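Nepia G2 parallel gripper review: a month of picking groceries with a two-arm setup

By Kiri Rewi

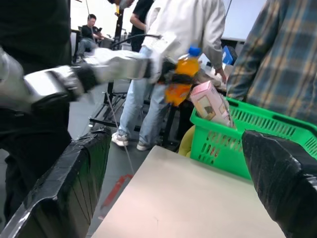 View from the wrist camera on one arm, with the other arm holding a bottle of orange drink over the green basket.

The Nepia G2 is a two-finger electric gripper for small and mid-size arms. Vinside sent us a pair in January on a loan, and we gave one back and bought the other. I have now used it on a bench job that a lot of people in our line end up doing sooner or later, which is picking mixed shop goods off a table and getting them into a basket. The comparison is with the Brorow Duo, the gripper we have had for two years and know well.

Kane Goodwin ran most of the sessions with me. We took turns driving the arms and taking notes, and where we disagreed I have said so.

What comes with it

The gripper, a flange adapter, one cable, a set of hard plastic fingers, and a camera bracket that bolts on behind the fingers. The fingertips that look right for groceries, the soft ribbed ones, are sold separately. I think that is a mistake at this price. The hard fingers are fine for boxes and poor for anything round and smooth.

We did what most labs do and wrapped the fingers in black tape. It adds grip, costs almost nothing and can be replaced in five minutes. It also creases and tears at the seam, and you need to keep an eye on it. A loose edge of tape will catch on a cardboard flap, and then you are chasing a fault that has nothing to do with the gripper.

Setup

Mounting took me less than an hour. The adapter plate lined up on the first try. The cable is the weak point. It is stiff, and at the length supplied it has to arc well clear of the wrist or it pulls when the last joint turns. Kane wanted to tie it down close to the arm. I wanted it loose. We tried both and loose won, although you have to watch that the loop does not wander into the camera's view.

The controller talks to the arm over the same link as the Brorow does, and our old open and close commands worked with one change to the scaling. The web page for settings is plain and quick. There is a force limit, a speed limit and a hold setting, and I only ever needed those three.

Bottles

This is the part I cared about most. A plastic drink bottle is an awkward thing to hold. Grip too lightly and it turns in the fingers as the arm swings. Grip too hard and the sides push in, the drink moves up, and the bottle bulges below the fingers. Once that happens the weight is in a different place from where you planned.

The G2 handles this better than the Brorow. The force setting goes lower and it is repeatable down there. We did 225 bottle picks with the same force and speed on both grippers' closest matching settings. The Brorow dropped or badly twisted 42 of them. The G2 had 89 picks in a row without a problem before its first slip, and finished with fewer than half the failures of the Brorow. Most of those came late in a session, when the tape had started to lift. I changed the tape and they mostly went away.

Holding a bottle at the middle was the most reliable. Near the cap was worse on both grippers. Kane had some luck picking by the cap itself with the hard fingers untaped, but I could not get it to work often enough to want to use it.

Boxes

Either gripper will pick up a cardboard box. The difference is in letting go. The Brorow opens with a small jerk that you can only partly tune out, and a light box set on end will often rock or fall against whatever is next to it. The G2 opens smoothly if you set the speed to the lower third. Boxes placed at the end of the basket still lean now and then, but I put that down to the basket more than the gripper.

A word on baskets. A slotted plastic basket with a thick rim is a good test piece. The fingers will find the slots if you come in too low, and the rim punishes you if you come in at a shallow angle. On the G2 the fingers are wider than I would like for this. Two items in, there is not much room left to open without nudging something. The Brorow's fingers are slimmer and it was clearly better at placing the third and fourth item.

The camera bracket

The bracket is simple and it stays put. I checked it with a square every morning for a week and it had not moved. It gives you a view down both fingers and out past them, which is what you want when you are lining up on something at the edge of the table.

The trouble is how much of the view the fingers take up, and tape makes this worse. Glossy tape throws white highlights under overhead lights, and those confused our edge finding until we masked the finger area off. If you have matte tape, use it. The Brorow bracket sits further back and higher, so you see more of the basket and less of the finger. For a single arm I would pick the Brorow view. With two arms it matters less, as each camera can cover part of what the other one misses.

Also plan for a busy background. A wrist camera picks up everything past the table when the arm is tilted – people's jackets, jeans, shoes, the whiteboard. If your software was tuned in front of a plain wall, check it again in the room you mean to work in.

Noise, heat and wear

It is quiet. You can talk over it without raising your voice, which I can't say for the Brorow. The body gets warm after a couple of hours of steady holding but I could always keep my hand on it. After a month there is a little play in one finger, less than a sheet of paper, and I could not see any effect on the picks.

Support

I wrote to Vinside twice. The cable question got an answer the same afternoon, with a longer cable offered at extra cost. The question about the hold setting took until the next Thursday and the answer was copied from the manual. The Tidthorpe office was more help by phone.

Should you buy it

If you handle bottles, jars or anything that changes shape when you squeeze it, yes. The low force range is the reason to get this gripper and it does what the data sheet says. Order the longer cable with it, and try tape before you pay for the soft tips.

If you mostly pack boxes into tight spaces, the Brorow Duo is still the better choice and it costs less. Kane would keep the Brorow for everything and live with the drops. I have left the G2 on the arm that does the bottles and put the Brorow back in the drawer as a spare.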